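**Capsule wardrobe** is a loose term for a small set of clothes meant to be worn in many combinations. The number of garments varies with whoever is giving the advice. Some versions count shoes and coats, some leave them out, and most are silent on underwear and sportswear, where a good part of any real closet goes.

## Claims

Supporters say that a person with fewer clothes spends less money, does less laundry and gets dressed faster. Evidence for all of this is thin. Most of it comes from people who have just finished clearing out a closet and feel good about it. Follow-up a year later is rare.

The arithmetic is also weaker than it looks. A popular figure holds that a well-chosen capsule gives 1000 outfits. That total is reached by multiplying every top by every bottom by every layer, and it treats a change of cardigan as a new outfit. It also assumes that everything is clean at once. 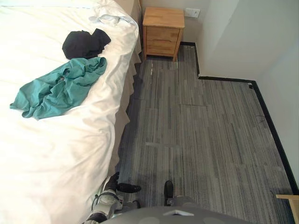 ## The sorting method

Nearly all guides begin with the same step: take everything out, put it on the bed and sort it into 3 piles, usually named keep, give away and undecided. The undecided pile is the weak point. Guides tell readers to box it up and look again in June, or after 5 weeks, or at the change of season, with no agreement on which. A box that is never opened is counted as a success by some writers and as a failure by others.

Color rules are equally unsettled. Black, gray and white are commonly advised as a base, with one or two brighter shades added. The advice suits office work in a cool climate and is repeated for people who have neither.

## Commercial use

Clothing sellers took up the idea early, in spite of its stated aim of buying less. Gestex sold a boxed "starter capsule" to be added to whatever the customer already owned. Galanis offered a similar set at $385, with replacement pieces each season – an odd feature for a wardrobe that was supposed to be finished. The Rirkano app, which logs what its users wear, has been cited in favor of small wardrobes, but its figures come only from people willing to log their clothes every morning.

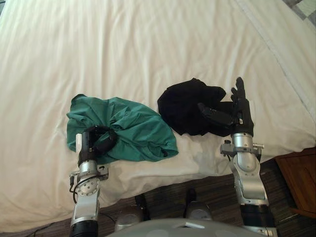 The style magazine Cultdale dropped the term from its pages and now writes "edited closet" for much the same thing.

## Criticism

Critics point out that the method works best for people whose weight, job and weather stay the same. Parents of small children, manual workers and anyone who shares a washing machine tend to need more duplicates than the guides allow. Clothes given away in bulk may also end up as waste, and few guides follow them past the donation bin.

## See also

- Clothing waste
- Secondhand clothing
- Uniform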